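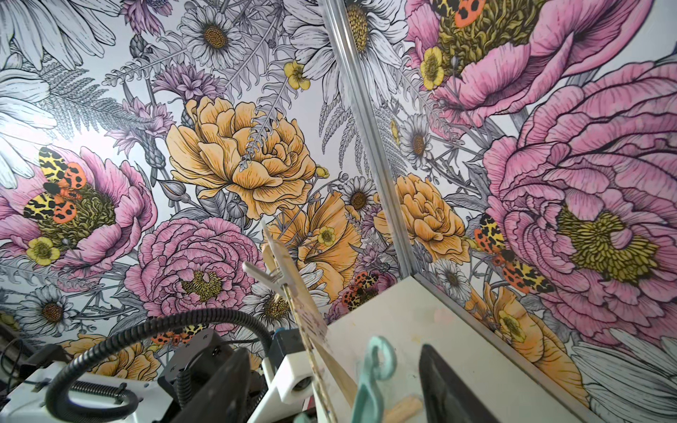
The Selis print room has a rule about paper, and it is older than most of the people who work there. Nothing is stacked until it has hung. Cards come off the bench and go on to a line, one peg to a card, and they stay there until somebody is willing to put a name to them in the daybook. In January, when the heating is unreliable and the stairwell smells of damp coats, that can mean a whole night.

Selis was founded as a stationery workshop and has remained one, although the building has also housed a bindery and, for two winters, an evening school in lettering. It holds a working archive of 2,262 card designs, the greater part of them floral. The archive is open to readers by appointment. Its keeper, Liette Morin, has spent much of the past year on a question that earlier keepers left alone, namely how the cards were meant to be dried, handled and shown before they were sold.

The evidence is thin. Printers wrote down their inks and their prices, and seldom their pegs. One ledger, bound in the green cloth used by the Bruvach mill, gives a single line to the matter: "String, twisted, to be renewed." Ms Morin regards this as the most useful entry in the volume. A twisted string grips the jaws of a peg a little, and a card on it is less likely to slide towards its neighbour when a door is opened. Wire was tried at Selis and given up.

The smallest lines are the ones that visitors ask after. A table rack needs two uprights, a foot to hold them apart and a length of string between the tops. Hongjun Jia, who teaches the joinery element of the Selis short course, sets it as the first exercise. Students have 40 minutes. The uprights must stand square without being held, and the string must be taut enough to carry its cards without a deep sag in the middle. Most first attempts fail on the second point – the posts lean inward as soon as the knot is pulled.

There is also the matter of what lies underneath. A patterned cloth or mat is traditional in the house, and flowers are preferred, in part because the first proprietor disliked bare tables and in part because a pale card dropped on a printed ground is quickly found. Oluf Baldursdóttir, whose study of domestic printing, *Sarmiento and After*, is used on the course, argues that the taste for flowers on every surface came into the workshop from the parlour. Walls followed tables. Black outline with a restricted palette of pink, yellow and lavender was considered suitable for a room in which colour had to be judged, provided that the leaves were left grey. 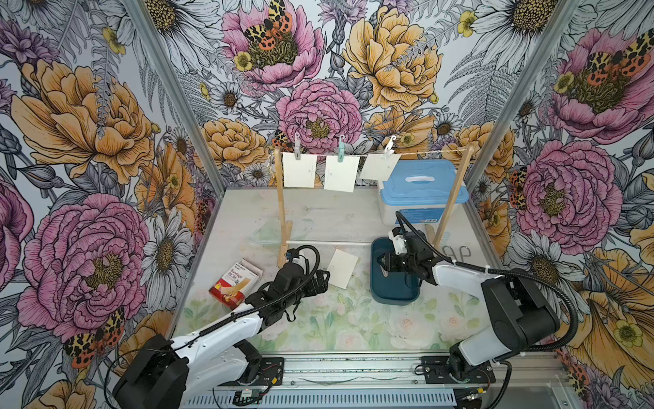 Does it matter if a card hangs slightly crooked on the line?

For a card that is only being displayed, a slight tilt does no harm. For one that is still drying, it is better to unclip it and peg it again at the centre of its top edge, so that the weight is even on both sides and the card does not take a curve.

Pegs have changed more than anything else in the practice. The wooden spring peg was standard for decades and leaves a faint bruise on soft stock. Plastic pegs are lighter and come in colours, and the course makes no objection to mixed sets. Carmela Morelli, who edits the Wirkeo newsletter on paper crafts, has recommended that beginners fold a scrap of tissue into the jaws, a habit now followed at Selis with the heavier cream boards.

A flat tray and a lidded box are the remaining equipment. The tray receives cards that have been passed, and the box takes pegs and spare string. A tin or packet of dressings is kept within reach of any bench on which knives are used, a requirement of the house rather than of the craft.

The next short course has places for 12 students. Yiran Shao, who administers it, asks applicants to bring one card of their own making, of any quality, and it will be hung with the others on the first morning.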